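The planner had been called Żak since before Jadwiga Sikora joined Fondholm, and the name survived two complete rewrites. It took a depth image, proposed grasps, scored them and handed the best one to the controller. When the controller refused, Żak proposed the next. The log for a bad night ran to 2,000 lines, most of them refusals.

On 16 May 2021 the log ran to six.

She read it twice. The first grasp had been accepted at a score well below threshold, which the code did not permit. She opened the scoring module and found the threshold where she had left it, at the top of the file, with her own comment beside it. She checked the build. It was hers, compiled in November and not touched afterwards.

She set the controller to 200 milliseconds between waypoints, slow enough to follow by eye, and started a fresh run with the force readings on the second screen. The candidate list filled. The green cup scored highest, then the ball. The orange pouf came last, as it always did. Its surface gave the depth camera nothing consistent, and every estimate of its edges disagreed with the one before.

Żak chose the pouf.

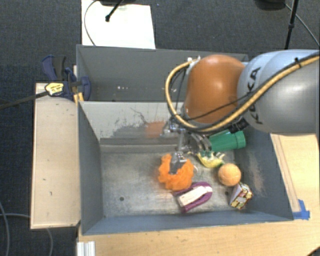
Murnia wanted to know whether she had swapped the sort order. The message arrived from the Purnow office with no greeting, and a second followed it: an ascending sort would pick the worst candidate every time, and it was a mistake people made once a year.

Jadwiga had checked the sort. She wrote back that it was descending, and attached the function.

There was a delay before the reply. In that case, Murnia wrote, look at what the score is being divided by.

She had not thought of the divisor. Each score was normalised by the variance of the last 800 depth estimates for that object, a term she had added to punish uncertainty. She printed it for the pouf. The variance had grown until it overflowed its type and came back as a small negative number. A later line took the absolute value. The grasp Żak understood least had become, in the selection step, the one it was surest of – while the log still recorded the raw score from the step before.

The fix was one line. She widened the type, wrote a test that failed on the old build and passed on the new one, and put both in a branch.

Then she scrolled back to the six lines and read the force trace for the first grasp, contact through to release. It was a clean curve. She saved it under the name of the old build, left the branch unmerged, and wrote to Murnia asking how many runs Purnow still had on disk.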